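장비 구매 및 예산 검토 회의록

2023년 9월
장소: Talasness 2층 회의실
참석: Nokuthula Fourie(진행), Zanele Oosthuizen, Kgomotso Baloyi, Kam-wah Tsai, Refilwe Kruger(기록)
안건: 로봇 팔 2호기 구매 여부, 다지 핸드 예비품, 작업대 교체, 내년도 유지보수 계약

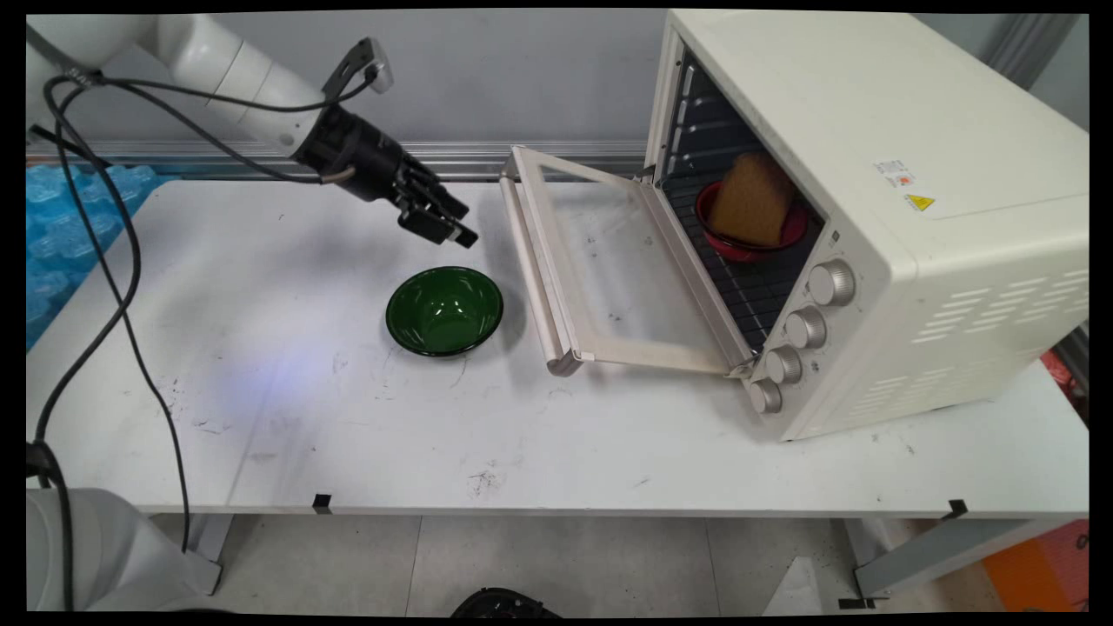 Kam-wah Tsai는 2호기를 사자는 얘기가 7월부터 나왔는데 그때나 지금이나 1호기 가동 시간 기록을 본 적이 없다고 했다. 얼마나 쓰는지 모르는 장비를 하나 더 사는 셈이니, 기록부터 내놓고 견적 얘기를 하자는 의견.

Fourie는 가동 기록이 담당자별로 따로 적혀 있어 합산이 안 된 상태라고 답함. 다음 회의까지 한 장으로 정리하기로 함.

1. 로봇 팔 2호기

Oosthuizen이 견적 두 건을 설명함. Kamine은 팔 본체와 제어기를 묶어 3615만 원, Jevstead는 같은 구성이라면서 3621만 원. 차이가 6만 원인데 Jevstead 쪽은 설치비가 포함이고 Kamine 쪽은 별도로 되어 있음. 설치비가 얼마인지는 Kamine 견적서에 "현장 확인 후 협의"라고만 적혀 있다.

Baloyi는 이 상태로는 두 견적을 비교할 수 없다고 함. 1호기 때도 "협의" 항목이 나중에 붙어서 예산을 넘겼고 그 차액을 소모품비에서 메웠다. 같은 방식이면 반대.

Oosthuizen은 Kamine 담당자에게 두 번 문의했으나 금액이 적힌 답을 받지 못했다고 함. Tsai는 두 번 물어서 숫자가 안 나오면 세 번째도 비슷할 것이라고 보았으나, 서면으로 한 번 더 요청하는 데는 동의함.

납기는 양쪽 모두 "발주 후 12주 이내"로 적혀 있음. Kruger가 지연 시 조건이 있는지 물었고, 두 견적서 모두 해당 문구 없음을 회의 중에 확인함.

2호기의 용도에 대해서도 말이 길어졌다. 신청서에는 "주방 작업 과제의 처리량 확대"라고 되어 있음. Baloyi는 토스터 오븐에서 그릇을 다루는 과제 하나를 두고 처리량이라는 말을 쓰는 게 맞는지 의문을 제기함. 팔이 두 대가 되면 과제 준비와 원위치 작업도 두 배가 되는데 인원 계획은 신청서에 한 줄도 없다. Fourie는 인원은 별도 안건이라고 했고, Baloyi는 별도로 다루면 장비만 먼저 들어온다고 함. 이 부분은 합의 없이 넘어감.

2. 다지 핸드 예비품

Oltmanns에서 예비 핸드 1개와 교체용 손가락 한 벌에 1071만 원을 제시함. 판매 자료에는 예비품을 갖추면 중단 시간이 크게 줄어든다고 나와 있으나 근거가 되는 수치는 없음.

Tsai는 핸드 전체를 예비로 두는 건 과하다는 입장. 손가락만 따로 살 수 있는지부터 물어야 한다고 함. Oosthuizen은 구두로는 가능하다고 들었는데 단가표를 못 받았다고 답함. Kruger는 지난번에도 구두로 가능하다던 것이 주문 단계에서 최소 수량에 걸렸다고 덧붙임.

Fourie는 핸드가 고장 나면 과제 전체가 멈추는 점을 감안해 달라고 함. Baloyi가 그동안 실제로 멈춘 날이 며칠인지 물었고, 가동 기록과 같은 이유로 답이 나오지 않음. 가동 기록 정리 때 중단일도 같이 적기로 함.

3. 작업대 및 주변 설비

현재 쓰는 흰 작업대는 상판에 얼룩과 긁힌 자국이 있음. 신청서는 이를 이유로 작업대 교체를 요청하고 있으나, Tsai는 상판 자국이 작업 결과에 영향을 준다는 자료가 없다고 지적함. 먼저 닦아 보고, 안 되면 상판 덮개를 검토하기로 함. 작업대 전체 교체는 이번 예산에서 제외.

케이블 정리는 비용이 크지 않으니 운영비로 처리하자는 Kruger의 제안에 이견 없음. 팔에서 내려오는 검은 케이블이 작업대 가장자리를 넘어 바닥 쪽으로 처져 있는 구간을 우선 처리. Oosthuizen이 덕트와 고정구 가격을 알아보기로 함.

토스터 오븐 추가 구매 건은 신청자가 모델을 적지 않아 반려. 다시 올릴 때는 모델명과 소비 전력을 적을 것.

4. 유지보수 계약

Jevstead가 본체 구매 시 연간 유지보수를 묶어 할인하겠다고 제안함. 할인 전 금액이 견적서마다 다르게 적혀 있어 할인이 맞는지 판단할 수 없음. Baloyi는 방문 점검 횟수와 부품 포함 여부가 빠진 계약은 검토 대상으로도 올리지 말자고 함. 동의.

Fourie는 올해 장비 항목에 남은 금액이 3000만 원 초과라고 보고함. 정확한 잔액은 회계 마감 뒤에 나옴. Tsai는 두 견적 모두 3600만 원대인데 "초과"라는 말로는 살 수 있는지 없는지조차 모른다고 했고, 정확한 잔액이 나오기 전에는 발주 안건을 올리지 않기로 정리함.

결정 사항
- 2호기 구매: 보류. Kamine 설치비 서면 회신, 1호기 가동 기록, 예산 잔액이 모두 나온 뒤 재상정.
- 핸드 예비품: 보류. 손가락 단품 단가와 최소 수량 확인.
- 작업대 교체: 부결.
- 케이블 정리: 승인, 운영비 집행.
- 유지보수 계약: 조건이 명시된 계약안을 다시 받을 것.

담당
Fourie: 가동 기록 및 중단일 취합, 예산 잔액 확인
Oosthuizen: Kamine 및 Oltmanns 서면 문의, 덕트 가격 조사
Baloyi: 2호기 도입 시 필요한 인원 초안
Tsai: 지연 조건 문구 초안, 양쪽 업체에 전달
Kruger: 작업대 상판 청소 후 상태 기록, 회의록 배포

기타
Baloyi가 신청서 양식에 "구매하지 않을 경우의 영향" 칸을 넣자고 제안함. Fourie는 칸을 늘린다고 내용이 채워지겠느냐고 했으나 시험 삼아 다음 신청분부터 넣기로 함. 양식 수정은 Kruger.

다음 회의 일정은 Kamine 회신을 받은 뒤 Fourie가 메일로 공지.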